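Gallano Access Network – Progress Report to the Regional Fund
Prepared by Dalal Farah, project coordinator

Work done in this period

The replacement of the old coaxial amplifiers in Grirnby is continuing. The plan has 218 amplifiers, and 213 of them are now exchanged and balanced. The other five are on poles shared with the power company, and we wait for the permission to climb. Tarek Smadi is in contact with them every week.

With the new units the return path is cleaner than before. Two streets near the harbor still have noise in the evening, mostly after 7 p.m. Rhydian Foulkes believes the cause is old house wiring – we will check this with filters at the tap.

The number of homes passed by the upgraded plant is 1,381. All of them can order the higher upload speed from January.

Problems and delays

The power supplies from Volata came late, and 3 of them had wrong connectors. The supplier has accepted to replace them. Until then we use spare units from the Gebru depot, so no customer is without service.

Budget

Spending is inside the approved amount. We ask only to move the remaining part of the travel line to test equipment. Maysoun Twal has sent the form for this change separately. 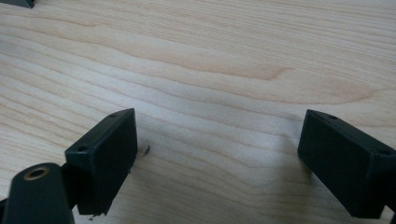 Next steps

– Finish the shared poles when the permission arrives
– Install filters in the two harbor streets and repeat the evening measurements
– Send the updated network maps to Fares Chamoun for approval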